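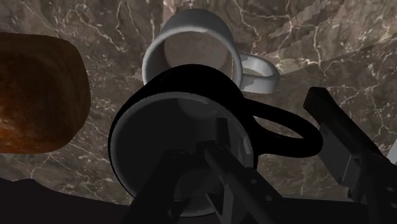
Linkage gripper or parallel jaws for mugs in simulation?
Grippers & End Effectors | 2 min read

florin_olteanu
Good evening all. I am comparing two grippers in our simulated kitchen, project Clukalia. The view is from the wrist camera, with the linkage gripper on the black mug and the white mug still on the marble. My question is about the fingers. With this gripper they cover a good part of the lower view, and the controller must plan the next move from the same camera. The parallel jaws hide less, but in my runs they dropped the mug more often. I did 200 grasps with each: 24 drops with the linkage type, 58 with the jaws. Which one would you keep?

Nemby
Keep the linkage one and add a second camera above the worktop. A wrist camera alone is never enough for mugs.

zumutden
I don't agree with Nemby. A second camera is one more thing to calibrate when you go to the real arm. Did you try to turn the wrist 90 degrees before closing? Both handles point to the right, so you could come from another side and keep the fingers away from the handle.

florin_olteanu
I tried it on Wednesday, only with the jaws. It was a little better, but I did not write the numbers down, sorry.

joseph
What friction did you set for the pads? If it is the default value, I would not trust either result. Dark mug, dark fingers, dim light - this is also hard for the segmentation, so please test with stronger light too.

florin_olteanu
Default friction, yes. I will repeat both sets with a lower value and more light.

Nemby
I still say two cameras :)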